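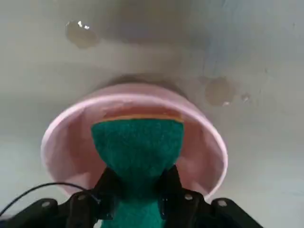 I put off the dishes until Sunday evening again, which means I spent the first ten minutes standing at the counter with a cup of tea, deciding what to wash first. The pink bowl won. It always does! I'm fond of that bowl (it came home with me from a junk shop in Carnau, along with a lamp I've never plugged in), and a green and yellow sponge looks so cheerful in it that the whole chore feels a little less grim.

My rule is light stuff first, greasy stuff last. Bowls, then cups, then plates, and the pan waits its turn and thinks about what it did. Fried onions, mostly.

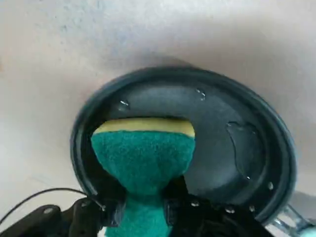
For the dark pan I go easy. I used to attack everything with the scratchy side and plenty of elbow, and I wrecked a perfectly good one that way my first winter in Ovau. Now it's the soft side, a tiny squirt of soap, small circles, and then a rinse. I'm also terrible about drying. I'll leave beads of water sitting there, walk off to fold laundry, and come back an hour later to spots.

Anyway, I'm down to my last sponge from the pack of 6, so that goes on the list with coffee and stamps. Next week I want to tackle the drawer with all the lids in it.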